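A Log Entry Is Not a Warning

By Mihret Gidey

In June a training console at the Ayele skills center stopped following its operator. It was a Monday, midway through a bench exercise on tissue, and the person at the console was closing an incision. The left instrument lagged, caught up, lagged again, and then held its last commanded position while the hand controller moved freely. The system displayed no alarm. The operator kept moving for a moment, as anyone would, then stopped and called for the bedside assistant.

No patient was involved. For that reason the event was classed as a nuisance fault, and I think the classification is wrong.

What the log showed

The controller, a Patska unit, recorded 389 late position packets on the left arm during the session. Each one was within the limit for a single packet, so each was written to the log and discarded. The longest run of late packets added up to a hold of 215 milliseconds. The alarm threshold is set on individual packets and has no term for accumulated delay. By its own rules the software behaved correctly from start to finish.

The cause was mundane. A connector on the left arm's data cable had worked partly out of its seat, and wrist motion at one end of the range was enough to disturb it. The connector was reseated, the cable was later replaced, and the arm passed its self-test. It had also passed its self-test that morning. The self-test exercises each joint with the arm near its home position, where the cable is slack.

Mireille Akl, who maintains the bench systems at Ayele, asked the vendor for two changes: a running total of late packets with its own alarm, and a self-test that moves each arm through its full range. The reply was that both would raise the rate of false alarms. That is probably true. It is also an argument about convenience, and it should be presented as one.

Why a short hold matters

The usual defense is that a fifth of a second is less than a normal human reaction time. This compares the wrong quantities. An operator closing tissue is running a continuous loop of small corrections, and a hold inside that loop produces an error that the next correction is sized to remove. When the arm catches up, it executes the excess. The jaws then travel farther than the operator intended, at a speed the operator did not choose.

The working distances leave little room for this. With both sets of jaws open over the tissue, tip to tip, the gap between the left and right instruments can be short, and there may be finished stitches directly below them.

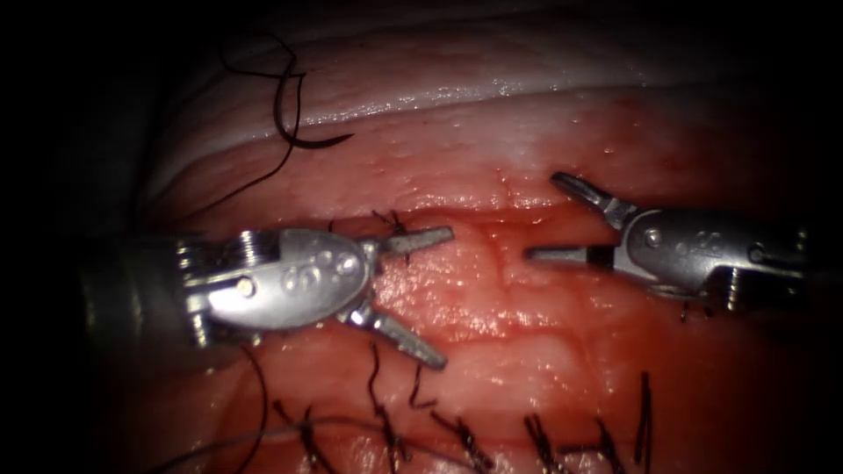

What should change

First, delay should be measured over a window as well as per packet. The arithmetic is trivial and the data are already collected.

Second, the arm should not catch up silently. After any hold above a set length, the system should freeze both instruments, tell the operator, and require the hand controllers to be realigned before motion resumes. Handia has used this logic on its industrial arms for four years. Operators there complained about it at first. They were given a shorter realignment step and the complaints mostly stopped.

Third, bench faults should be reported in the same system, with the same fields, as clinical faults. Alo, the reporting tool in use at Ayele, has a separate form for training equipment. The form has no field for unexpected or absent motion. The June event was entered as "cable, replaced," and a person searching for motion faults would not find it.

I expect the objection that training hardware leads a harder life than clinical hardware, and that its faults say little about the operating room. It does lead a harder life. It is plugged, unplugged, and moved more often, and its connectors wear sooner. A part that wears sooner on the bench is an early reading of how the same part will wear elsewhere, and the software above it is the same build.

The vendor has said it will review the threshold in the next release. It has not said whether the review will cover accumulated delay. Until it does, the Ayele bench team is pulling the packet counts by hand after each session.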